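Benwood TV Watchers Club
Minutes of the meeting of 9/10/06, held in the upstairs room at Galico

We got going a little late, what with everyone wanting to talk over the summer finales first, and that was a pleasure in itself. The minutes of the last meeting were read and approved with one spelling fixed.

Newsletter. The summer issue went out to 278 households, and the printer at Sobczak has kindly held the price for 400 copies of the next one. Reviews of the new fall dramas are due by the end of September, please, and do keep them under 1000 words, much as we love the long ones!

Viewing nights. After a good deal of friendly back and forth it was agreed to watch the whole first season of the Ilteck hospital series, two episodes a night, with talk afterward.
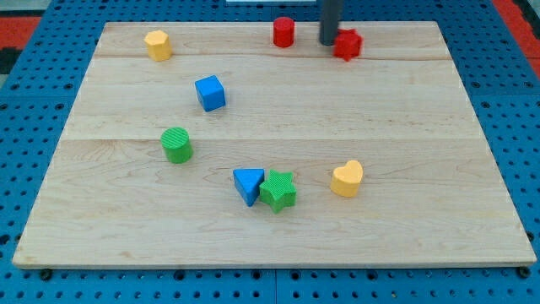
The club has $320 in hand, and it was moved and carried to put part of it toward a better set of speakers, the old ones having made the last finale very hard to follow.

Next meeting: same room, same hour. Bring a snack if you can.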